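Two weeks with the reweighted demos

November 2025

I said in February that I would write up the dishwasher loading results once they stopped moving. They have more or less stopped, so these are my notes before I forget what we did.

The task is the same as before. The robot takes a piece of crockery, finds a free slot in the rack and puts it in. We had 1000 demonstrations, recorded by several operators over the winter and spring. The policy trained on all of them was decent with cups and poor with plates. It would bring the plate over the rack and then stall, or come down between two slots and push.

Vaughn Haddad's view was that we had too much data of the wrong sort. Most of each demonstration is the arm travelling through free space, and the part that decides the outcome is the last short stretch above the rack. The loss treats every timestep the same, so the model gets very good at travelling.

What we tried is simple. Fustosel, our labelling script, marks the point where the plate comes within a set height of the rack, using the wrist position only. Every timestep after that mark counts 13 times as much in training. We also dropped any demonstration where the operator backed off and tried again more than once, which took out 300 of them. I was against that at first. Retries seemed like useful recovery data to me, and I still think they might be if they were labelled properly.

The network itself is the Psarras one with no changes. Same cameras, same action chunks, same training time.

Plates are clearly better. The stall above the rack has nearly gone, and when the policy picks a slot it now tends to stay with it. Cups are a little worse, which we half expected, as a cup can go down almost anywhere and doesn't gain much from the extra weight at the end. 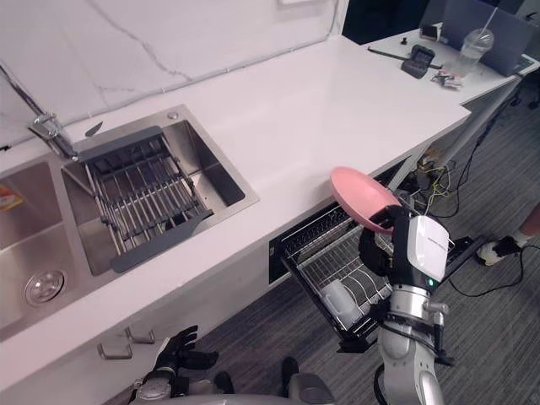

The tilt angle matters more than I had thought. If the plate arrives too flat, the lower edge catches on the tines and the fingers can't correct it, because by then the rim has turned in the grip. Operators fix this without thinking, by tipping the plate early. The old policy copied the tip but late. With the new weights it comes earlier, and I don't fully understand why, given that much of the tipping happens before the mark.

Palidach ran the same recipe on their drying rack task and saw a smaller gain. Their demonstrations are cleaner than ours to begin with, so there was less to throw away.

Still to do:
Run the weighting and the filtering separately. At the moment we can't say which of the 2 is doing the work.
Try bowls.
Move the training jobs off Skullthorpe before the disk fills up again.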